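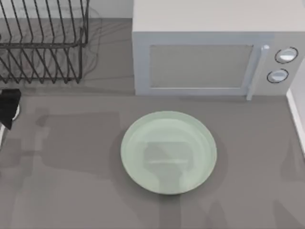

Periodic safety inspections of the assisted pantry stations at Flestedholm cover the equipment, the counter on which it works, and the duties of the staff who share that counter with it. The inspector is to complete all sections during a normal serving period, with the regular attendant present. Counter layout is assessed first, as most of the findings in the previous round concerned it. For item 1.2, a plate is acceptably placed when there is open counter on every side of it, as with the mint green plate standing clear of both the microwave and the dish rack; a plate that touches either appliance or rack is recorded as a finding even when the arm is able to pick it up.

PANTRY STATION INSPECTION CHECKLIST
Assisted dish handling, residential building

Station: Pantry B, ground floor
Equipment: Trerano counter arm, single gripper
Inspector: Pramila Bhatt
Station attendant present: Kauko Kauppinen
Area supervisor: Hemant Rathore
Period covered: November
Result codes: S satisfactory, C satisfactory with comment, F finding, action required, N/A not applicable

SECTION 1. COUNTER AND LAYOUT

1.1 Counter surface clean, dry and undamaged within the reach of the arm.
Result: S

1.2 Plates placed singly, with clear counter on all sides.
Result: C
Comment: Placement was correct throughout the first part of the serving period. When the trolley from the dining room arrived, plates were set down in pairs for a short time. The attendant separated them before releasing the arm. He stated that the trolley now arrives earlier than it did under the former schedule and that there is no second surface on which to unload it. See action 1.

1.3 Dish rack seated against its stops and not overloaded.
Result: S

1.4 Microwave door closed whenever the arm is released.
Result: F
Comment: The door was found open on one occasion with the arm released. A resident's meal had been taken out and carried to the table, and the attendant had been called away to assist. The arm was stationary and did not start. The door is not connected to the release circuit, so the only safeguard at present is the attendant's own check. See action 2.

1.5 No personal items, cups or paperwork within the marked area.
Result: C
Comment: The diet sheets were on the counter at the start of the inspection. They were moved on request. Attendants have kept them there for years and no other place has been assigned. A wall holder is recommended.

1.6 Lighting sufficient to see the plate, the rim of the plate and the gripper at the same time from the attendant's position.
Result: C
Comment: Light level measured at the counter was 425 lux, which meets the site requirement. Shadows of the arm and of persons standing at the counter fall across the work area, and inspectors should judge this item with the arm in its working position. From the attendant's stool the gripper is visible at all times. From the doorway it is not, and the arm should not be released from the doorway.

SECTION 2. ARM AND GRIPPER

2.1 Mounting bolts marked and marks aligned.
Result: S

2.2 Gripper fingers free of cracks, food residue and loose covers.
Result: S
Comment: The cleaning record was complete for the period. The attendant was able to describe the cleaning steps without reference to the card.

2.3 Cables secured and free of wear.
Result: S

2.4 Arm stops on contact at any point along its length.
Result: S
Comment: Tested with the foam block at the gripper, the forearm and the elbow joint. The arm stopped each time and remained stopped until reset by hand.

2.5 Dropped or refused plates recorded.
Result: C
Comment: The counter on the controller shows 1,128 completed transfers for the period. The written log lists refused transfers only where a plate was broken or where the arm needed a reset. Refusals that cleared on a second attempt are not written down. Staff understood this to be the correct practice, and the instruction card supports their reading. The card is to be revised. The inspector notes that the night staff in particular would like these smaller events recorded, as they are the ones who deal with most of them alone.

2.6 Stock plates in use are of the approved type.
Result: S

SECTION 3. STOP CONTROLS AND RELEASE

3.1 Stop button within arm's reach of the attendant, seated and standing.
Result: S

3.2 Stop button tested at the start of each shift and entered in the log.
Result: C
Comment: Entries are present for all day shifts. Two evening entries are missing. The supervisor confirmed that on both evenings the post was covered by staff from the laundry who had received the short briefing but not the full station training. Refer to item 4.2.

3.3 Release given only by a trained attendant who can see the full counter.
Result: F
Comment: On the occasion described under 1.4 the release had been left active while the attendant was at the table with a resident. The attendant reported this himself. He explained that a full restart of the station takes longer than most requests from residents, and that on a busy morning he will generally leave the release on. The inspector regards this as a fault in the procedure. A pause function exists on the controller and holds the arm without a restart, but it is not mentioned in the training or on the card. See action 3.

3.4 Floor marking visible and unbroken.
Result: S

SECTION 4. STAFFING AND TRAINING

4.1 One named attendant assigned to the station per shift.
Result: S

4.2 Attendant has completed station training and signed the record.
Result: F
Comment: Training is complete for all regular pantry staff. It is not complete for relief staff. When the arm was introduced, the number of people assigned to the pantry at mealtimes was reduced from two to one, and relief cover that had been occasional is now needed most weeks. The training plan was written for the earlier arrangement and has not been updated. See action 4.

4.3 Attendant is able to carry out the full task by hand if the arm is out of service.
Result: C
Comment: The attendant demonstrated this without difficulty. Anju Saxena, who joined after the arm was installed, has not worked a serving period without it and asked whether she could do so under supervision. The inspector supports the request. Manual operation should be practiced by all staff and should not depend on whether the arm happens to fail during their shift.

4.4 Attendant's other duties do not prevent supervision of the arm.
Result: C
Comment: This item drew the longest discussion. Lifting and stacking have decreased, and both attendants interviewed reported less strain in the wrists and shoulders. Watching has increased. Mr. Kauppinen described the work as lighter on the body and harder to walk away from. He previously carried plates to the dining room himself and spoke with residents on the way. He now remains at the counter for most of the period, and the conversation takes place through the hatch or does not take place. Ms. Saxena did not share this concern and said she preferred to have a fixed place to stand.
Under the present rota, the attendant is also responsible for answering the hatch bell. The bell and the release cannot both be attended to by one person at all times. The area supervisor is asked to decide which of the two has priority and to put the decision in writing.

4.5 Breaks taken as scheduled, with the arm switched off or handed over.
Result: C
Comment: Breaks are taken. Handover is verbal. A signature line has been added to the log sheet for the next period.

SECTION 5. NOISE, HYGIENE AND GENERAL

5.1 No unusual noise from the arm during a full cycle.
Result: S

5.2 Hand-washing sink reachable without crossing the marked area.
Result: C
Comment: Reachable, but only by passing behind the attendant's stool. Staff carrying trays should use the corridor sink.

5.3 Broken crockery kit complete and in its place.
Result: S
Comment: The tongs have been replaced.

5.4 Residents and visitors kept outside the marked area.
Result: S
Comment: One resident likes to watch the arm from the hatch after breakfast. The hatch is outside the marked area and there is no objection.

ACTIONS

1. Provide a second surface for unloading the dining room trolley, or return the trolley to its former time. Responsible: Hemant Rathore. Due: within 10 working days.

2. Obtain a price from the installer, Jullport, for a door switch on the microwave connected to the release circuit. Until it is fitted, the door check is to be added to the instruction card as a separate line before release. Responsible: Kamlesh Chauhan, site engineering.

3. Add the pause function to the instruction card and to station training. All attendants are to be shown its use at the station, in person, before their next shift. Leaving the release active while away from the counter is not permitted from the date on which the attendant has been shown the function. Responsible: Kamlesh Chauhan.

4. Extend full station training to relief staff. Laundry staff who have received only the short briefing are not to be assigned to Pantry B; where no trained person is available, the arm is to remain switched off and a second person assigned to the meal. Responsible: Hemant Rathore.

REMARKS BY THE AREA SUPERVISOR

Findings 1.4, 3.3 and 4.2 are accepted. Regarding 4.4, the release has priority over the hatch bell with immediate effect, and residents will be told that an answer may take slightly longer at mealtimes. The rota will be reviewed together with the staff concerned before any further station is equipped. The request made under 4.3 is approved, and one serving period per month will be run by hand with two people on duty.
H. Rathore

REMARKS BY THE ATTENDANT

I agree with the comments as written. I would ask that the stool be looked at as well. It was chosen when the job was done standing, and I sit on it for most of the morning now.
K. Kauppinen

Inspector's note: the stool was not included in this checklist. It has been added as item 4.6 for the next round, and the present one is to be replaced in the meantime. Copies of the completed form go to site engineering, the area supervisor and the station binder.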